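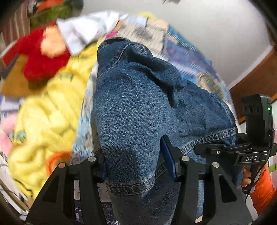
Blue denim with orange-tan topstitching.

Tostis Fabric Shaver review

I held off buying one of these for years. My grandmother picked the fuzz off her sweaters with her fingers in front of the evening news, and I figured that was simply how it was done! Then last September I pulled my favorite gray cardigan out of storage, saw the state of the elbows, and gave in.

The Tostis cost me $43, more than I like to spend on something that lives in a drawer. It charges in an hour or so and has 5 height settings. I stay on the lowest for anything knitted (please do the same, at least until you get a feel for it). The cardigan came up beautifully. So did two wool scarves and the arm of our couch, where the cat sleeps.

It's no use on denim, by the way. My jacket had lint along the collar and the shaver just skated over the seams, so I went back to a plain sticky roller for that.

My gripes are small. The lint cup is tiny and pops off if you bump it, and the motor whines enough that I can't follow the radio. I also wish the cord were longer.

Still, I've used it most weekends since, and I've already ordered a second one for my sister. 4 stars out of 5 from me, and I'd add the last one for a bigger cup.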